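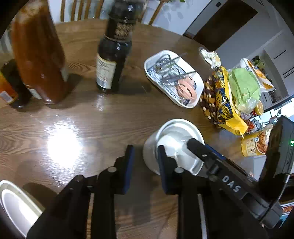

The Table That Never Gets Cleared

By Giuliana Arango

I grew up in a house where the sauces lived on the table. Breakfast, lunch, tea, it didn't matter — the bottles stayed put and you moved your plate to suit. So when I bought my own round table, dark brown and so glossy it shows every fingerprint, I swore I'd be different. I lasted 6 days!

Now there's always a mob of bottles up one side, a long white tray for whatever needs a home (foil and whisk bits, mostly) and a white cup or two that I fully intend to wash. My favourite is a brown glass bottle with twine around its neck, far too handsome for the cupboard.

My one rule is a proper clear-out every July, when I wipe the sticky rings off the wood and check the dates. Last time I binned a chilli sauce old enough to vote, then went out and bought another.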